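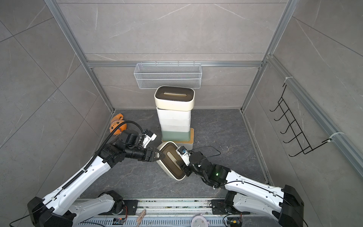
October

By Doaa Abdel Rahman

My mother put on her good coat for the open day at Samex. I told her people would be in sweaters. She said they could wear what they liked.

We took the 168 from the stop outside the pharmacy. She had the flyer folded in her purse and took it out twice to check the address, although we had both known the building since it was the Grirkov shoe warehouse. She worked there for eleven years, packing. I used to meet her at the side door after school, and she would come out with paper dust on her sleeves and not want to talk until we were on the bus.

The side door was gone. They had put in a glass front with a ramp and a desk, and a young man at the desk gave us stickers to write our names on. My mother wrote hers and then added "Packing, Line 7" underneath. The young man read it and said welcome. I don't think he knew what it meant.

There was coffee in the lobby and a short talk by a woman from Zusa, the company that had put up half the money. She talked about small workplaces and how most of them couldn't afford to rebuild everything for a machine, so the machine had to learn to work with what was already there. My mother listened with her cup held in both hands. When it was time for questions she raised one of them.

"What happens when it drops something?" she said.

"It tries again," the woman said.

"And who picks it up?"

The woman laughed and said that today it would probably be one of the engineers. My mother nodded and drank her coffee.

After that they took us back in groups. The demonstration was in what had been the returns room, at the end of the long corridor. I recognized the corridor by its slope. They used to roll the carts down it, and my mother had a scar on her ankle from one that got away. She walked close to the wall the whole way, which I think was habit.

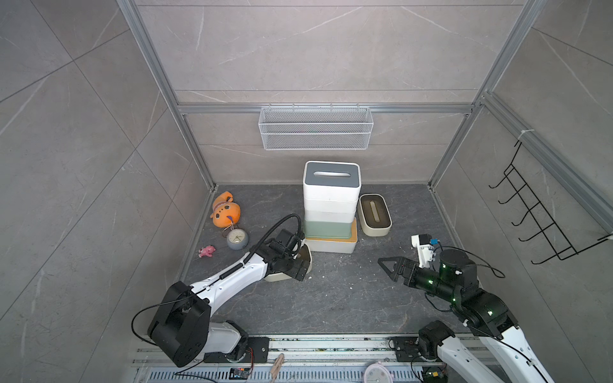
Our guide was an engineer named Ní Mhurchú. She was tall and had a cold, and she kept apologizing for her voice. She said the two arms were working with ordinary household things, boxes mostly, and that we could stay as long as we wanted as long as we didn't lean on anything.

Most of the group stayed a few minutes. A boy asked if the arms could fight each other and his father took him off to find the restroom. A couple from my old street talked about their kitchen. They had been looking at gray marble tile for a year, they said, and here it was on the walls, and now the wife was not sure about it.

My mother stayed where she was.

"It's slow," I said. I thought that was what she was thinking.

"It's careful," she said. "I was slow, too, the first month. Mrs. Grirkov stood behind me with a watch."

"Did you ever drop things?"

"Everybody dropped things. You put your foot over it and kept going." She looked at the engineer. "How many does it have to do in a day?"

"It doesn't have a number," Ní Mhurchú said. "Not yet. We're just trying to get it to do it properly."

"We had a number. Ours was 800."

"Eight hundred boxes?"

"Pairs. You had to check left and right. If you sent out two lefts they took it from your pay."

Ní Mhurchú blew her nose and asked how they had checked that fast. My mother put down her purse to show her. She held up an invisible pair of shoes, turned her wrists outward, and turned them back. She did it again, faster, and a third time without looking. I had seen her do that with dishes my whole life and never asked where it came from.

"Can you do it slower?" Ní Mhurchú said. She had stopped apologizing for her voice.
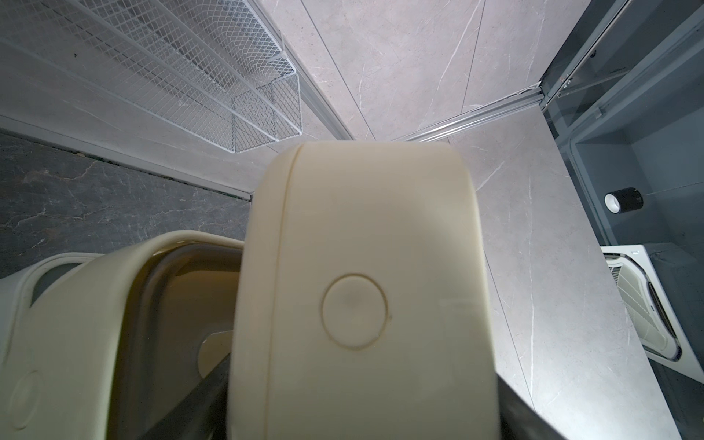 My mother had opinions about grip. She gave them to Ní Mhurchú for a good part of the afternoon, first standing and then sitting on a stool somebody brought. You never squeeze the middle of a box, she said, you hold it by the sides down low and let it stand up by itself. There was a monitor showing what the arm could see from its own wrist, and on it a cream-colored container stood upright between two gray fingers, with another one behind it to the left. My mother leaned in until her nose was close to the glass. She pointed to the little round mark on the front of the container and said that on the line they would have turned that to face out, always, so the next girl didn't have to look for it.

"That's useful," Ní Mhurchú said, and wrote it down.

"It isn't useful. It's manners."

Ní Mhurchú wrote that down, too.

At four o'clock the young man from the desk came around to say they were closing up. He had a box of pens to give away. My mother took one for herself and one for my brother. In the corridor she stopped where the time clock used to be and put her hand flat on the paint for a second, and then we went on up the slope.

The bus was late. She sat on the bench with her coat buttoned to the neck and her sticker still on it.

"They should give it a stool," she said.

"It doesn't get tired, Mama."

"For the girl," she said. "She was on her feet all day with that cold."

I said I would write and tell them. She gave me the new pen, and I wrote it on the back of the flyer while we waited.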